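Gear and Peg Layout Kit: Project Report
Mechanical Design, Skesville
Wed 31 January
12 shares · 3 comments

The project set out to produce a small assembly kit of gears, pegs and plates, together with a marked base on which every part has a known starting place. This report covers the base, the parts and the changes made after the first round of checks.
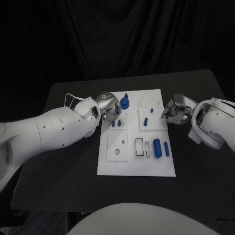
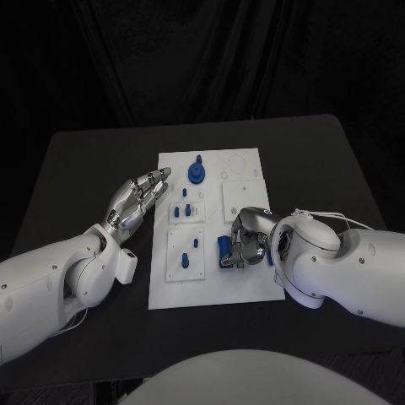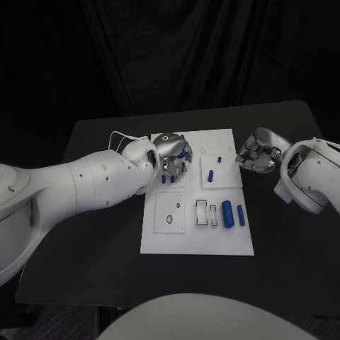
Blue parts on the white base, black table and curtain.

Vasanthi Wanigasekara
Second-year student, layout and measurement

1. Base

The base is white and is used in portrait, with the long side running away from the person setting out the kit. Thin outlines on it show where parts go. The large circle near the upper right corner is the main reference, and the smaller circle below and to the left of it was placed by measuring from the large one. Hanyu Qin drew both and checked the distance between centres on three separate days.

Our first version had solid filled shapes. These were easy to find but hid small errors, as a part lying slightly off centre still looked correct against the fill. With a thin outline the gap is uneven and the error shows. The cost is contrast: in the second and third pictures of the set above, the outlines are weak compared with the blue parts. Line weight should be increased before the next version is made.

2. Parts

All gears and pegs are blue. The plates are white, the same as the base, which was a mistake. A white plate on a white base has only its edge shadow to mark it, and two people setting out the kit placed the same plate differently. Tâm Ung proposed a grey plate, but there was no time to make one.

The pegs were specified at 35 mm in length. Measured values from the first batch came out at 34 mm, consistently enough to point to a scaling error in the drawing file — the error was found in the export settings. The shorter pegs were kept for the layout checks, where length has little effect, and marked as unsuitable for fit tests.

3. Setting out

The table surface is dark and the curtain behind it is black. Glare was the main concern, and the dark surround made the edge of the base easy to pick out. Aiguo Guo set the order of work: base first, then plates, then the gear, then pegs. Reversing the last two steps led to pegs being knocked over when the gear was put down.

4. Checks

The kit was set out 200 times over the term, shared between four of us. The plate position drifted more than anything else. The gear was the most repeatable part. Pegs standing upright were stable once seated, though a peg left leaning against the edge of its hole could pass a quick look and fail a second one.

The Olley gauge used for hole diameters was replaced halfway through by a Yin gauge. The two disagreed slightly, and results taken before the change have been left out of the summary table.

5. Remaining work

Grey plates, heavier outlines and a corrected peg batch are planned for February. Lingyun Long will take over the drawing files, held under job 1810 on the workshop drive. The tray for storing the pegs has not been started.

Related reports
Junis Storage Rack: Load Tests
Measuring Small Holes with Low-Cost Gauges
Marking Out on White Surfaces
Skesville Workshop: Guide to Job Numbers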